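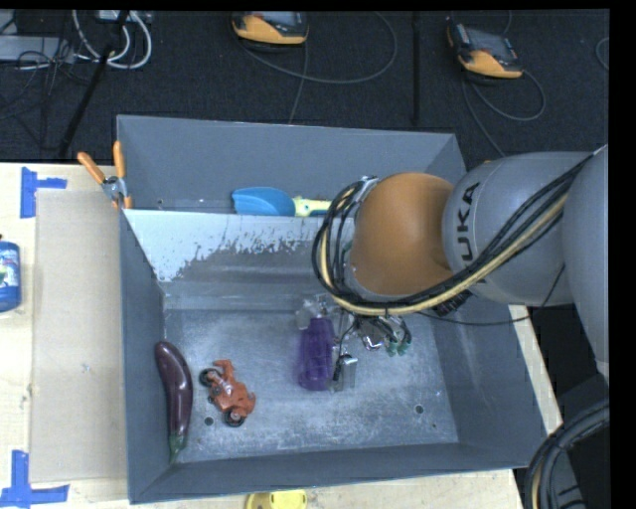
Re: [manip-domestica] Arrumar objetos: já dá para sair do laboratório?

De: Oluwaseun Okeke
Para: lista manip-domestica
Data: 2019-11-10

Craig MacAulay escreveu:

> Li o relatório da Pitovent e continuo cético. Passar objetos de um
> compartimento para outro, numa caixa cinzenta pousada na mesa, não é
> arrumar uma cozinha. Em Janeiro prometeram-nos a louça na prateleira.
> Qual é a taxa de sucesso com objetos que o sistema nunca viu? E quanto
> tempo por objeto? Se a resposta for "depende", prefiro que o digam já,
> antes de a Zürcher assinar a segunda fase.

Craig,

Respondo pela ordem das perguntas.

Taxa de sucesso. Na última série fizemos 483 tentativas com objetos fora do conjunto de treino e 311 terminaram com o objeto no compartimento de destino. São 64 %. Uma tentativa em que o objeto é levantado e cai de novo no compartimento de origem conta como falha.

Tempo. A mediana é de nove segundos entre o início da descida e a abertura da garra. Não inclui o planeamento, que corre noutra máquina e cujo registo ainda não está sincronizado com o do braço. Uma pessoa faz o mesmo em menos de dois.

Tipo de objeto. É aqui que o "depende" tem conteúdo. Os corpos alongados e lisos, do género da beringela, agarram-se bem quando estão afastados das paredes. Encostados ao lado da caixa, um dos dedos não tem por onde entrar e o planeador escolhe uma pega na ponta, quase sempre má. A mota de brincar tem o problema inverso – há muitas pegas possíveis, e várias fecham sobre uma roda que roda. Os translúcidos continuam a ser os piores, por causa da estimativa de profundidade.

Quanto à caixa, concordo em parte. A divisória obriga a levantar o objeto, e arrastá-lo não chega, o que já elimina boa parte dos truques que vimos no sistema da Sorard. Mas não há gavetas, nem portas, nem pilhas, nem líquidos. Quem quiser tirar daqui conclusões sobre louça está a extrapolar.

Para chão de fábrica a leitura é outra. A Runia precisa de separar peças misturadas em caixas deste género, aceita repetir a pega até três vezes e tem um operador por perto. Com repetição, a taxa sobe, embora eu não tenha ainda uma série limpa para citar. Para uma casa, onde uma falha pode ser um copo no chão, 64 % não serve.

Proposta para a segunda fase:

1. Manter a caixa e acrescentar objetos encostados às paredes como condição separada.
2. Registar o tempo total, com planeamento.
3. Deixar a louça fora do contrato até haver sensor de força nos dedos.

O registo completo tem 2102 linhas e está no repositório, na pasta da última série. As colunas de força estão vazias, não percam tempo com elas.

Craig, se tiveres números da Sorard com o mesmo critério de falha, manda para a lista. Os que circulam contam o levantamento como sucesso e não são comparáveis.

Oluwaseun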